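Robot laundry day draws a crowd in Preltwood, but the sums are still missing

An open afternoon at Wondby's workshop in Preltwood brought in 100 visitors in June, most of them there to see whether a machine can be taught to do the washing. They left with a leaflet, a cup of tea and, in a good many cases, the same questions they had come in with.

Wondby has spent the past year on a project it calls Flomach. The idea is that a person carries out a household job using a gripper held in the hand, with a camera fixed to it, and that recordings of the job are later used to train a robot arm to do the same thing. The firm says this is quicker and cheaper than steering an arm by remote control for hours on end. It may well be. The firm did not bring any figures on cost to the open afternoon, and when a visitor asked for some she was told they were "being worked up".

Doors opened at 2 in the afternoon. Hakim Santoso, who runs the project, gave a short talk in the front room and promised that people would see "real work, done the way we do it every day". Groups were then taken through to the back, where staff took turns with the hand-held grippers at a small top-loading washing machine, and anyone who liked could have a go.

Plenty did. The gripper is squeezed and released much like a pair of kitchen tongs, and children took to it faster than their parents. Signe Nyberg, who had come over on the bus with her grandson, managed to get hold of the lid at her second try. "It's good fun," she said. "But I was doing the work, wasn't I? I lifted the lid. I'm not sure what the robot did."

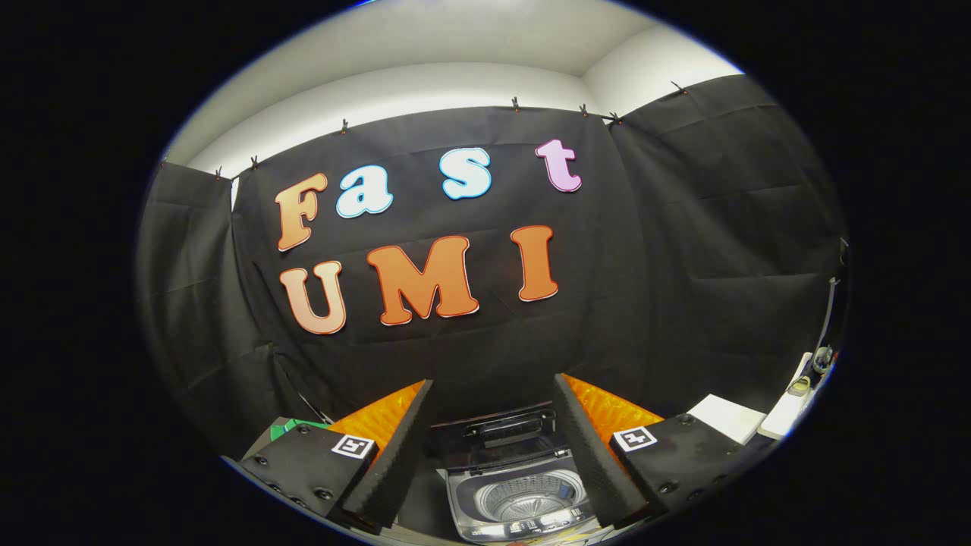

It was a fair point, and one that came up more than once over the afternoon. A robot arm was at the other end of the building, nicknamed Puma by the staff, and it was switched on for two short runs. In the first it closed on a rolled-up towel, carried it across a table and let go of it over a basket, and there was applause. In the second the towel slipped and ended up on the floor. Gilang Entili, the engineer at the controls, picked it up and said the lighting had changed when the blinds were opened. The blinds were closed again, but there was no third run.

Wondby says that it has now gathered 393 recordings of laundry jobs, from lifting a lid to putting a sock in the drum. Asked how many of those jobs the arm can do without help, Santoso said the firm preferred to talk about "progress across the whole set". Asked again, he said that lids were going well and socks were harder. He would not put a number on either.

There is also the matter of the machine itself. The washer used for the demonstration is far smaller than anything most families would own, and it loads from the top, when plenty of kitchens in this town have a front loader squeezed in under the worktop. A robot that has learned one lid may be no use at all with a round glass door at knee height. Entili accepted this, and said the same method could be used to record other machines in other homes. That would mean a lot more recording, by a lot more people, and the leaflet does not say who they would be or what they would be paid.

Faizal Rahman, who ran the launderette on the corner of Mill Lane for many years before it shut, stayed until the end and was polite about what he had seen. He has watched a fair few labour-saving ideas come and go. "Washing was never the hard bit," he said. "You put it in, you press the button. The hard bit is the folding, and getting the ink out, and the customer who says it was never that colour. I asked them about folding and they said next year."

Next year was a popular answer. Wondby hopes to have an arm working in a flat by then, although it has not said whose flat, and the firm would need to find more money first. It has asked the council for help with the rent on its workshop. Dimas Yeoh, who sits on the council's business panel, was there to look round and was careful not to give anything away. He said he had enjoyed his visit and would want to see "something a bit firmer on paper" before any public money was agreed. He pointed out that the town had been promised new jobs by small technical firms before, and that the units they moved into had a way of coming up to let again.

To its credit, the firm did not hide anything behind a polished film. People were free to wander up, handle the grippers and ask what they liked, and the younger staff answered plainly when they knew the answer. One of them told a group of sixth-formers that most of her week went on throwing out bad recordings, where a hand had shaken or the gripper had missed. That was more useful than anything in the opening talk, and several of the students wrote it down.

The trouble is with what was claimed on the posters, which went up all over Preltwood in the weeks beforehand and asked readers to "come and meet the robot that does your laundry". No laundry was done. No water was run, and the towel in Puma's basket was clean when it went in. A visitor who had read the poster and walked up the hill expecting to see a load of washing go through from start to finish would have had reason to feel short-changed.

Santoso said afterwards that the wording had been "a little ahead of where we are" and that it would be looked at before the next event. A second open afternoon is planned once the firm has more to show on socks. Entry will again be free, and places can be booked at the workshop.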